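Teleop demos for loading a dishwasher: wrist view mostly blocked
Community Help > Manipulation > Teaching and demonstrations
Posted 12 July 2025

Gbeho_lab
I'm recording remote-control demonstrations of a kitchen task, putting cups into a pull-out dishwasher drawer. I have 60 episodes so far. The policy reaches the rack fine in replay but closes the hand too early or too far to one side. My wrist view has a lot of gripper in it and I wonder if that is the problem.

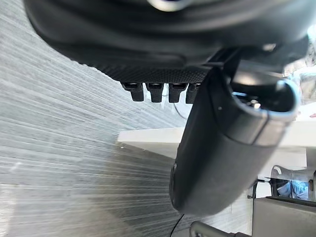 Wrist camera, finger and brushed metal surface.

Should I move the camera, mask out the finger, or record more episodes? I'm on Drenard 2 for the recording software, default settings.

Eduardo Seixas
Don't mask the finger. The policy needs to see where it is relative to the cup. Tilt the camera a little so the fingertip sits lower in the view, then lock the bracket and leave it alone. If the bracket moves between sessions your old episodes won't match the new ones and you will have to throw some out.

The other thing to check is the operator. People driving by remote control tend to look at the real rack over the robot's shoulder. They are using information the policy never gets. Make them work from the head view only. 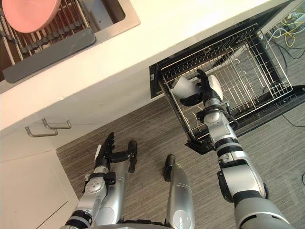 Watch the idle arm too. If one operator parks it by the cabinet and another holds it up at the chest, the policy learns both and drifts between them. Pick one parking pose, write it down, and start every episode from it. Also have the operator stop for a moment before closing and before opening the hand. Those pauses make the grasp and the release much easier to find when you trim.

prutari_fan
More data. I had the same thing and it went away at 1,424 episodes.

Zerkport_Mike
1,424 is a lot for one cup. Before recording any more, check that the wrist and head streams have the same clock. Ours were out of step after an update in May and the hand closed early every time, same as you describe. Plot the gripper command against the wrist video for one episode. If the fingers start to move before the command does, you have found it. The fix for us was turning off buffering on the wrist stream. I don't know if Drenard has that setting.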